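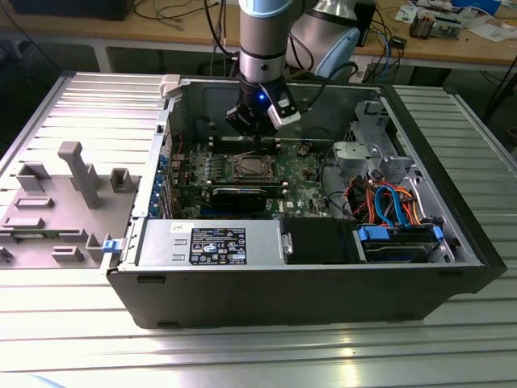
Photo: Peadar Cullinane / Batport student project

Peadar Cullinane
Jan 3, 2022

1/
Back in the Keane lab and back on Batport, which is our group project for module 3852. The task is to get an arm to take parts out of a dead desktop PC without wrecking them. I said I'd post as we went and then posted nothing all last term, so I'm catching up now.

2/
The PC is a Dell tower laid on its side with the panel off. We picked this model for a boring reason: the department was throwing out a stack of them. If we bend one there is another one.

3/
Parts we care about are the memory, the processor, the graphics card and the hard drive. The power supply stays put. Our supervisor ruled it out in the first meeting and I'm not sorry.

4/
The memory is what we're using to test the approach path. The arm comes down from above, stops over the slots and waits for a person to say go. Getting it to stop at the same height every time took most of the term. The table height was wrong in our model and we spent far too long blaming the arm.

5/
The control code is called Fukia. It's roughly 400 lines, a lot of it written by me and due a rewrite. It holds a list of named positions (over memory, over socket, over drive) and moves between them slowly. There is no clever planning in it yet.

6/
Biggest nuisance is cables. The SATA leads and the power wires on the drive side don't sit in the same place from one case to the next, so a path that's clear on one PC can snag on another. At the moment we look at them, push them aside by hand and start again. The marking scheme gives points for not needing a person, so that has to change.

7/
Next is the socket position. The gripper needs to be over the processor area with enough room that the fingers don't touch the capacitors on the way in. We go down in small steps and check by eye at each one.
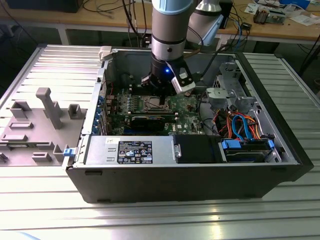
8/ Lifting the processor
This is the hard one. You have to open the retention frame first, and for now a human does that. Then the chip has to come straight up. If it tilts it can drag across the contacts, and once those are bent the board is no good to anyone.

9/
We argued about suction against fingers for a good while. Fingers won because we already had them. Ultov, the other group on this module, went for suction. I'll be interested to see how they get on.

10/
Target for the demo is one full PC in 15 minutes, counting any time a person spends helping. We are well outside that. The moves themselves aren't the slow bit, it's all the stopping and checking in between.

11/
I also want a proper check that the socket is empty before the arm moves off to the next part. Fukia takes it on trust that a pick worked, which is a daft thing to trust. A plain before and after comparison of the same patch of board might be enough. 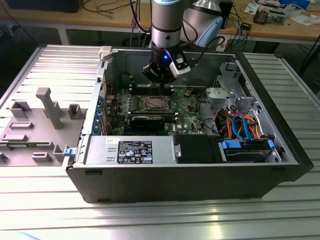
Gripper above the empty processor socket.

12/
Jobs for this week: measure the clearance over the graphics card again, tidy the position list, label the spare boards, write up the table height business while I still remember it.

13/
The demo is in April. We have 2 spare towers put by for it and I'd like to get there with both of them in one piece. Will post again when the hard drive position is done. If anyone has used a similar gripper on drive rails, please message me.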